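Sketching my lunch for a month

I finished the small blue sketchbook on Thursday, with two pages to spare if you don't count the one I spilled soy sauce on. The idea was simple enough. Every day in September I would draw whatever I was about to eat for lunch, before I ate it, and I would stop when the food got cold or when I got too hungry, whichever came first. Mostly it was hunger.

I am not an illustrator. I do the accounts for a tile importer and I last had a drawing lesson at school. What got me started was a set of food posters on the wall at Ametepe, the noodle place near the station. They have eight or nine of them now, all bowls and dumplings done in ink with one flat colour laid over the top. I used to look at them while I queued. One day I asked at the counter who had made them and was told it was Bảo Triệu, who had swapped the first few for meals and then got paid properly for the rest.

So I bought a sketchbook, a Prokel brush pen and a little tin of watercolours and had a go.

The first week was bad. Rice is very hard to draw. If you draw the grains it looks like gravel, and if you leave them out it looks like a pillow. I drew fried rice on the Monday and threw my hands up and drew only the spoon on the Tuesday. Noodles were easier than I expected, as long as I picked out a few strands and let the rest be a tangle. Soup is just a circle with things poking out of it, and I ended up choosing soup more often than I normally would, purely for the drawing.

By the second week I had worked out that I should paint first and use the pen after. I'd been doing it the other way round, and the ink in the Prokel isn't waterproof, so everything went grey. It says so on the side of the pen in very small letters. The page with the fish curry is a complete mess for this reason, though my sister likes it best of the lot and has asked for it.

Colour was the other problem. My tin has one orange and it's closer to brick. I mixed it with the yellow and got something decent for carrots and pumpkin, but anything brighter was beyond it. The greens were all right once I stopped using them straight from the pan. A bit of red in the green makes it look like a vegetable. Without it you get plastic grass.

I put the drawings up on Broleo as I went along, one a day, mainly so that I wouldn't quit. I had very few followers there at the start and most of them were cousins. Then the drawing of a half-eaten egg sandwich was passed around, for no reason I can work out, and it picked up 617 likes by the next morning. The one after it, a bowl of pumpkin soup that I thought was a much better drawing, got 265. I've stopped trying to guess.

Posting did change what I drew, and I'm in two minds about that. I caught myself ordering things because they'd look good on the page. I also sat in Ametepe with a bowl of broth going cold for half an hour while I fussed over a spring onion — I could feel the staff wondering if something was wrong with it. After that I set a limit of fifteen minutes on my phone and stuck to it, more or less.

For the last stretch I moved on to fruit, which keeps still and doesn't go cold.
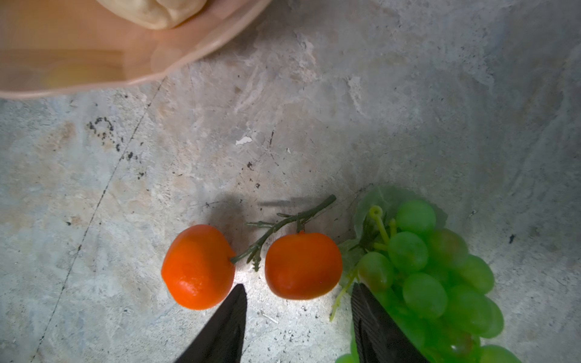
Bảo Triệu wrote under one of the fruit posts that I was outlining everything with the same thickness of line, and that I should try leaving the outline off altogether on the side where the light falls. The paper would do the work, the comment said, and I should get a bigger brush while I was at it, because people who use tiny brushes paint every single thing as if it were an eyelash.

I tried it on the next three pages and it made a big difference. The missing edge bothered me while I was drawing and then I couldn't find it when I looked again later. The bigger brush I'm still getting used to. It holds a lot of water and I've had a few puddles.

A few people have asked about materials. The sketchbook is a Purivmont, the one with the cloth spine. The paper is a bit thin for watercolour and buckles if you're heavy-handed, but it lies flat on a table and fits in my coat pocket. I'd buy it again. I wouldn't buy the pen again unless they bring out a waterproof one.

I'm going to carry on, though not every day. My plan is to do breakfasts next, at weekends only, starting with the stall behind the bus depot if they'll let me sit there long enough. I've also promised my sister the fish curry page, so I need to find out how to take it out without the whole book coming apart.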